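Zeria 200 Window Clamp and Bean Bag Set

I've been photographing owls and marsh hawks out of my car for years, and I went through a lot of window mounts before I started making my own. The first one was a scrap of aluminum and a shoulder strap. The Zeria 200 is what it grew into, and I still shoot with one nearly every morning from June until the ducks come in.

You get the clamp, the swivel plate and one bean bag, unfilled. I ship the bags empty because filled ones cost a fortune in postage and I'd rather you spend that on gas! Buckwheat hulls are my favorite. Rice works fine too, but don't leave it in a hot truck all summer (ask me how I know).

The clamp goes over a half-open window and closes with one big knob you can turn with gloves on. There's felt on both jaws. Please wipe the glass first, grit under the felt will scratch it. The clamp weighs 1459 grams, so it's not something you'll want to hike with, but that weight is a big part of why a long lens sits so quietly on it.

I use it with a heavy 600mm and a gimbal head. Elin Mathias, who shoots mostly herons out at Okness, skips the head completely and lays her lens right across the bag. She gets sharper pictures than I do, so maybe listen to her.

What fits: most cars and pickups with framed windows. Frameless doors are a maybe - send me your make and model before you order and I'll tell you what I've heard from other people. I don't recommend it on the rear windows of anything where the glass only goes halfway down.

Colors are olive and black. I had a tan one for a while but the fabric kept fading on me, so that's gone. If you have the older Trevor clamp from me, the new swivel plate bolts straight on, and you can buy the plate by itself. Part number is 2120.
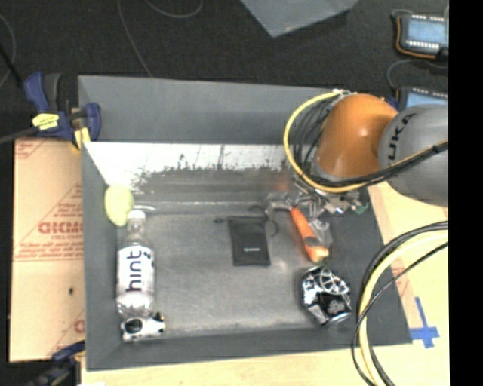
The full set is $147 and shipping is extra. I pack orders in the evening after supper and they go out of Lusdale the next time I'm in town, usually twice a week. Spare felt pads are free if you're already ordering something, just put a note in the box at checkout.

If the knob ever gets stiff, take it off and put a little dry lube on the threads. Don't use oil, it picks up dust from dirt roads and then you've got a mess. Cadi Lougher still has one of my first clamps and has only replaced the felt.

One more thing about the bags: the zipper has a small flap of hook-and-loop over it. Close the zipper all the way, then press the flap down. I've swept hulls out of my own footwell enough times to mention it.

Returns are fine within a month if the bag hasn't been filled. Email is the best way to reach me, I don't pick up the phone when there's a bird in front of me.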